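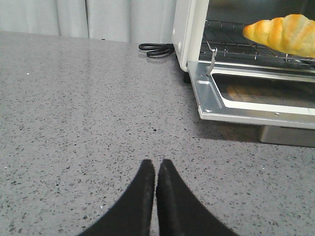

Croissant on the rack of a toaster oven, door open.

Filed under: Course Handouts > Food Basics > Bread and Grains

Week 4: Why bread goes stale, and what reheating does

Last updated: October

Read this before the Wednesday lab. It replaces the older Todbridge handout, which mixed up staling and drying.

1. Two separate changes

Most people say bread "dries out." Some of that is true, but a loaf sealed in a bag with no water loss at all will still go firm. There are two things happening and you need to keep them apart in your lab report.

Drying is water leaving the loaf. You can measure it with a scale. If a roll weighs 114 grams when cool and less the next day, the difference is mostly water.

Staling is a change in the starch. During baking, starch granules take up water and swell, and their ordered structure breaks down. As the bread cools and sits, the starch chains line up again and form small crystals. The crumb gets firm and crumbly. The usual word for this is retrogradation.

Crust behaves the other way. Water moves outward from the crumb, so a crisp crust turns leathery while the crumb gets harder. Rich doughs with a lot of butter, such as croissants and brioche, usually firm up more slowly than lean ones, but their thin crisp layers are quick to soften in damp air. 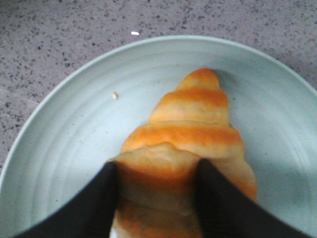 2. Temperature and storage

Staling runs fastest a little above freezing, so the refrigerator is a poor place for bread you plan to eat soon. Room temperature is slower. In the freezer it nearly stops, though bread still passes through the bad range on the way down and on the way back up. Freeze in small portions, wrapped tight.

Mold is a different problem. Cold slows mold, and this is why people put bread in the refrigerator in the first place. Vinh Trịnh's section last term lost marks on exactly this point.

3. Reheating

Heating stale bread melts a large part of the starch crystals and the crumb softens again. The effect is short. Once the bread cools it firms up faster than before, partly from the water lost in the oven. A second reheating gives less each time.

Dry heat also drives water off the surface, so the crust crisps. A microwave heats the water inside but does little for the crust – hence the soft, then tough, result.

For the lab we use 300°F for all samples. A small 900-watt oven can swing well to either side of its setting, so write down the thermometer reading and not the dial.
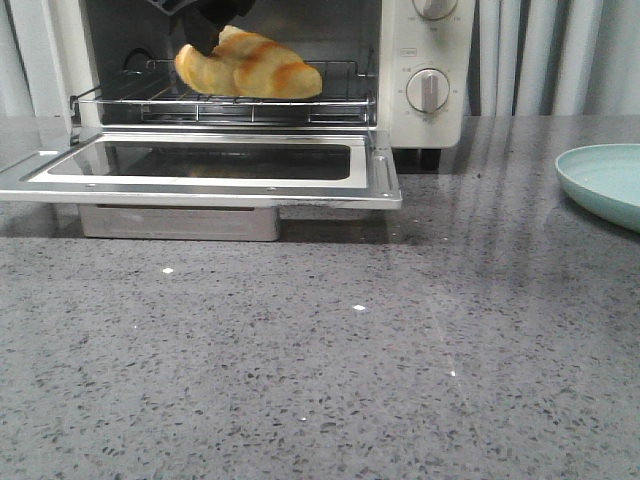
Let samples stand two minutes before you cut them. Press test first, then slice, then taste. Record the crust and the crumb on separate lines.

4. Terms to know

Gelatinization – swelling and loss of order in starch heated with water
Retrogradation – starch chains re-forming crystals after cooling
Crumb – the inside of the loaf

Reading: Kistwood packet, the chapter on starch. Skip the section on flour grades, Khải Phan will cover it in week 6.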